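From: Keith Pearce
To: Nadcombe Primary parents and helpers list
Date: 03/10/2021
Subject: Re: Craft afternoons this term

> Could somebody confirm what the children need to bring for the
> first craft afternoon, and whether it clashes with swimming?
> Also, are the younger ones still doing puppets? My two have
> been asking.
> Mrs Xu

It doesn't clash. Swimming has moved to the morning for the whole half term. Answers to the rest are set out by class.

1. Reception and Year 1

Sock puppets, yes. Please send one clean adult sock per child, any colour, with the name on a bit of tape. We have wool, felt and buttons in school. Toys from home can come in on the day for the children to look at when they are working out faces and ears — small ones only, and named.

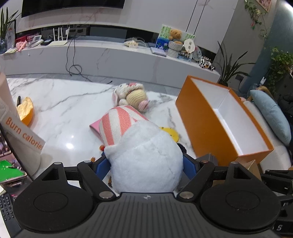
2. Year 2

Paper weaving, then a woven bookmark to take home. There are 12 looms, so they will work in pairs and swap at half time. Nothing to bring except an apron or old shirt.

3. Years 3 and 4

Box houses for the Wutora street model. Each child needs one small cardboard box with the lid still on. They will be measuring and drawing windows first, so a ruler or tape measure is useful if you have a spare. Mr Curmont has the plan of the street and will give out plot numbers. Paint goes on in the second week. 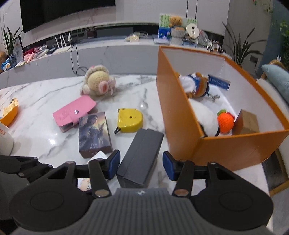
4. Years 5 and 6

Mosaic panel for the hall. We have more than 4,000 paper tiles cut already, so no more magazines please. The panel needs to be up by December.

I am still short of 2 adults for the Year 2 group. Reply to me and not to the whole list if you can do it.

Keith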